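4. Sorting the small parts before you assemble

Do this before section 5. Most of the calls we get at Postgate are from people who skipped it and ended up with a clip under the fridge.

You need: one shallow tray with sides, a clean cloth, something to pick up small pieces with, good light. A glass baking dish is fine. Kitchen tongs are OK for the tubing, too clumsy for the clips.

Step 1. Clear the table and spread a cloth. Any cloth. It stops the tray from sliding and it catches whatever jumps out.

Step 2. Put the tray on the cloth, well back from the table edge. A pale base is best – clear plastic parts vanish on a dark one.

Step 3. Open the parts bag over the tray. Cut the short end, not the long one. Tip slowly.

Step 4. Spread the parts out so nothing is lying under anything else. Coiled pieces first, they take up the most room. Push the brown spiral cord up against one side wall and leave it there. It will not lie straight, don't try to make it.

Step 5. Lift the green tube by one end and turn it gently until the loop opens. Do not pull both ends at once.

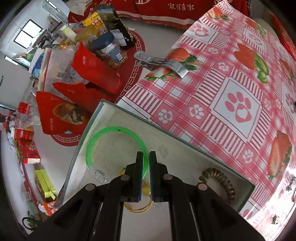
Fig. 4-1. Green tube held at its lower end. Yellow wire and clear parts in the tray, brown cord at right.

Step 6. Check the tube along its whole length. You are looking for white stress marks or a flat spot. A slight curve is normal and goes away in use. A sharp kink is not, set that tube aside and see section 9.

Step 7. Now the yellow wire. It is thin and comes looped. Open the loops one at a time with your fingers. If you find a knot, stop and work it loose, don't tug.

Step 8. Clear plastic parts last. Find the larger molded part and the tiny clip and put them together in one corner. Run a fingertip along the tray base afterwards, you can feel a clip you can't see.

CAUTION: Small parts. Keep away from children under three and from pets. Do not leave the tray out overnight.

CAUTION: Do not warm the tube to soften it. No hair dryer, no hot water. The wall thins and you wont see it until it leaks.

Note: if the tube keeps springing back into a ring, lay it in the tray with a saucer on top and give it until the afternoon. Room temperature is enough.

Note: crumbs. Shake the cloth out before you start and wipe the tray dry. Grit inside the tube end is a pain to get out again.

Step 9. Compare what you have with the parts card in the lid of the box. Tick each line. If something is missing check the bag seams and the folds of the cloth before you call.

Step 10. Cut the tube only if the card says so. Standard length is 300 mm, the short kit uses 200 mm. Measure along the outside of the curve. Sharp blade, one straight cut, no scissors – scissors squash teh end.

Step 11. Leave everything in the tray and slide it to the side you work from. Parts come straight out of it in section 5, in the order on the card.

Spares: tubes and clips are sold separately, ask for Chantal Ross at the parts desk and have your card handy. Wire comes in 900 mm lengths only.

Go on to section 5, Fitting the tube.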